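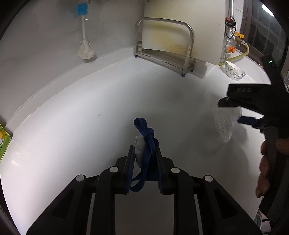 5/10/22
Webbing creep test, Mescombe samples, run 3

Set up with Kirsty Dow. Five lengths of polyester webbing from the Mescombe batch, all cut from one roll, ends heat-sealed. Each hung from the top bar with a 700 N dead load. Gauge marks at 1,000 mm, white paint pen. Ink bled into the weave in February and we could not read the line to better than 2 mm.

Zeroed the Bidalance before weighing the plates. It drifted again by the third plate – re-zeroed and started over. Urszula Lis wants the drift logged separately, so it is on the back page.

Sample 4 slipped in the upper clamp within the first hour. Jaw faces look polished. Swapped them for the coarse pair and restarted the clock on that one only. The other four were left alone.

Room humidity not recorded, logger battery flat.

Bench and waste
Offcuts with legible roll numbers go in the tray for Cyril. Anything without a number goes in the trash.

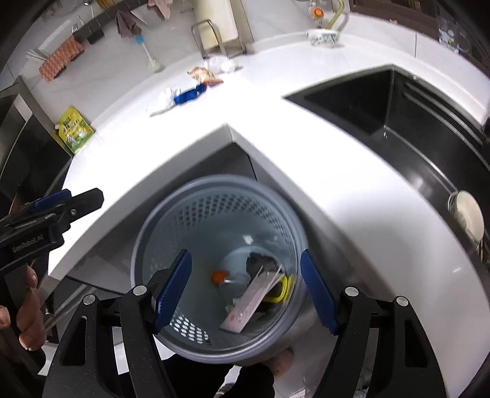
To do
Read gauge marks at 24 h and 72 h, same person both times.
Ask Agnes Lindsay if the Niven clamps are still on loan. If so, rerun sample 4 in those.
New battery for the logger.
Check whether the February figures were corrected for clamp slip – the table does not say.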